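A Weekend in Ondar: Where to Eat and Stay

Ondar lies at the end of the coast road, 30 kilometres past the last town of any size, and has long been treated by travellers as a place to buy petrol and continue north. This account records a visit made in July, when the whale season had begun and accommodation was available at short notice.

Breakfast

The Wimov Bakery opens at 6 am and is the recommended starting point. The premises were taken over by Magdolna Hajdu, formerly a pastry cook in Hobart, and the menu is confined to bread, pies and a small selection of cakes. The poppy seed roll should be ordered early. On both mornings of the visit it had sold out by nine. Coffee is served in the rear courtyard, where dogs are permitted.

Lunch and dinner

Ramasamy, on the harbour side of the main street, offers the most accomplished cooking in the town. The fish curry is prepared with whatever has been landed that morning, and the lime pickle is sold by the jar at the counter. Bookings are required on Friday evenings and the dining room seats 30.
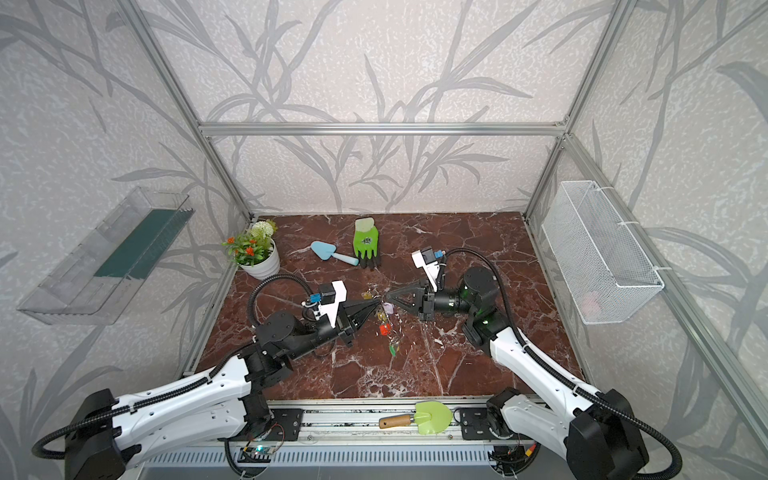 Accommodation

The Hondard Guesthouse has three rooms, each with its own bathroom and a view of the breakwater. The proprietors, Vilmos Kelemen and Veronika Juhász, provide a light supper for guests who arrive after the kitchens in town have closed, provided that notice is given by telephone. The neighbouring caravan park is better suited to families and has a heated pool.

Walks

The headland track begins behind the surf club and climbs 766 steps to the old signal station. Visitors should allow two hours for the return journey and carry water, as the tap at the summit was out of service. The lower path to the rock pools is level and may be completed in ordinary shoes at low tide.

Parking at the surf club is free until noon.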